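Why did the gripper squeeze too hard?
A safety story for young readers, by Renu Yadav 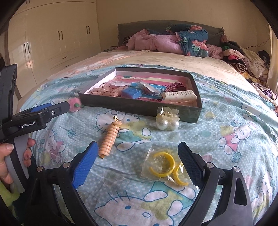 Picking up a hair tie is easy for you. Your fingers feel that it is soft, and they stop pressing at the right moment. A robot gripper must learn this, and sometimes the learning goes wrong.

At our workshop in Gollstead we had such a problem. A gripper was closing on a plastic hair clip. It should stop when the pads touched the clip, but it continued to press. Then we heard - crack! The clip broke in 2 pieces, and one small piece flew across the table. My colleague Sushil Nigam was wearing safety glasses, so his eyes were fine.

What was the fault? Inside this gripper is a small sensor which measures the push. One wire of the sensor had become loose. The gripper got the message "I feel nothing", so it pressed more.

We changed the wire and tested the gripper 19 times with a soft sponge. Now, if the sensor is silent, the motor stops by itself.

Rules for you:
Keep your fingers away from the jaws, also when they are not moving.
Find the stop button before you start.
If you hear a strange noise, press stop and call an adult.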